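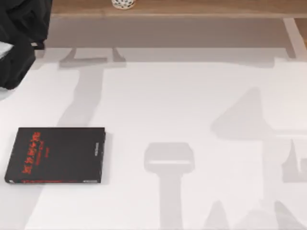

4. 影の縁をどう描くか

4.1 輪郭線から濃淡へ

素描を習いはじめた人は、影をまず「形」として描く。机に置いた水差しの影であれば、その外側をひと筆でぐるりと囲み、なかを同じ濃さの鉛筆で塗りつぶす。前節で扱った静物課題でも、初回の提出作の大半がこの描き方だった。ところが受講が進むと、ある時期から急に影の縁がほどけてくる。根元は締まったまま、先へ行くほど紙の白に溶けていくのである。筆者らが本研究でいちばん胸を躍らせたのは、まさにこの変化を一枚ずつ追えたことだった。

資料としたのは、Warnitzの夜間素描教室に保管されていた習作760枚である。教室では代々、受講者が残していった紙を平たい引き出しに重ねており、裏面に鉛筆で課題名と受講回が書き込まれている。日付のないものも多いが、回の順番がわかれば縁の変化を追うには足りる。紙の大きさはそろっておらず、茶色く焼けたもの、隅に別の課題の試し描きがあるものも混じる。試し描きの影のほうが本番よりもはるかに生き生きしていることがあり、整理の手がたびたび止まった。

4.2 半影という厄介なもの

光源に広がりがあるとき、影には完全に暗い部分(本影)と、光源の一部だけが遮られた部分(半影)ができる。半影の幅は、遮るものと影を受ける面との距離が開くほど広くなる。理屈は単純で、紙と定規があれば作図できる。それなのに、目の前の影を見てこの幅を描ける人は驚くほど少ない。

理由のひとつは、私たちがふだん影の縁を見ていないことにあるだろう。影は物の位置を教える手がかりとしてすばやく使われ、使い終わると意識から消える。Govindasamyはこれを「影は読まれるが、眺められない」と表現した。素描の訓練とは、読み終えた影をもう一度眺めなおす作業だと言ってよい。

影を受ける面の性質も効いてくる。木目や布の柄がある面では、模様が縁のぼけを隠してしまう。反対に、なめらかで艶のない白い面では、灰色のわずかな段階がそのまま現れる。図4はコンピュータで描画した例で、白い天板に落ちた影はいずれも淡い灰色で、やわらかい。左側では、縦に長い影が奥の縁のほうへ伸び、上端で横木のように広がって、短い突起が二本上を向いている。このように濃さの差が小さい影こそ、初学者が最も濃く塗りすぎる対象である。

図4 艶のない白い面に落ちた淡い影(コンピュータによる描画)。

4.3 課題の手順

資料の分析と並行して、同じ教室で短い実技を行った。参加したのは受講者9名で、全員が素描の経験をもつが、影だけを主題にした課題は初めてだった。部屋の照明を落とし、乳白の笠をつけたランプを卓の斜め上に吊るした。モチーフは麻紐で下げた木の匙である。匙そのものは衝立で隠し、参加者には紙の上に落ちた影だけが見えるようにした。

制限時間は45分とした。画材は中程度の硬さの鉛筆と練り消しゴムのみで、擦筆は使わない。擦筆があれば縁をぼかすこと自体はたやすいが、どこをどれだけぼかすかという判断が見えにくくなる。指でこするのも控えてもらったが、これは思った以上に難しかったようで、Saragihの観察記録には「また指」という書き込みが並んでいる。

前半は説明なしで描き、後半は影の縁にそって目をゆっくり動かし、最もはっきりした箇所と最も曖昧な箇所に小さな印をつけてから描いた。印をつけるだけの、拍子抜けするほど簡単な介入である。

4.4 結果

印をつけた後の素描では、匙の柄の影と先の丸い部分の影とで、縁の扱いがはっきり分かれた。前半では両者がほぼ同じ線で囲まれていたのに、後半では柄の上部の輪郭が消え、濃淡だけで置かれている。一枚ずつ並べていくと、同じ人が同じ晩に描いたものとは思えない。

とりわけ興味深かったのは、全体の濃さも同時に下がったことである。濃さについては何も指示していない。縁の曖昧な箇所を探すうちに、影のなかが一様な黒ではないこと、卓面の照り返しでほのかに明るい箇所があることに気づいたのだと考えられる。ある参加者は終了後、「影のなかに光が入っているのを初めて見た」と話した。Lubisが習作の裏書きから拾った言葉にも、よく似た一文がある。何年も隔たった二人が同じ発見をしていたことになり、これには共著者一同、声をあげて喜んだ。

ただし、すべてがうまくいったわけではない。後半で縁をぼかすことに夢中になり、匙の形が読めなくなった作品もあった。印の数が多いほどこの傾向が強いように見えたが、人数が少なく、断定はできない。印を一組に限った場合との比較は今後行いたい。

4.5 古い教本との照合

約200年前に編まれたBidolbridgeの素描教本には、影を「三たび見よ」という項がある。一度目は向き、二度目は形、三度目は縁である。著者不詳の薄い本で、これまで技法史のなかではほとんど取り上げられてこなかった。しかし上の結果と並べて読むと、見る順序を定めたこの項の実用性には目をみはるものがある。Rahmanの訳注によれば、三度目の「縁」にあたる語は織物のほつれを指す語と同じで、糸が一本ずつ抜けていくような縁を思い描いていたらしい。

教室の習作にも、この順序をなぞったような紙が見つかっている。隅に小さな矢印で光の向き、その隣に簡単な外形、さらに下に短い斜線だけで縁の調子を試したものである。教本が教室で使われた記録は確認できていない。指導者の口伝えで残ったのか、描き手が自分でたどり着いたのか、現段階ではどちらとも言えない。Okonkwoが進めている指導者の手帳の調査が、この点に手がかりを与えるはずである。次節では、影の濃さの段階づけに話を移し、受講回ごとの変化を課題の種類別に検討する。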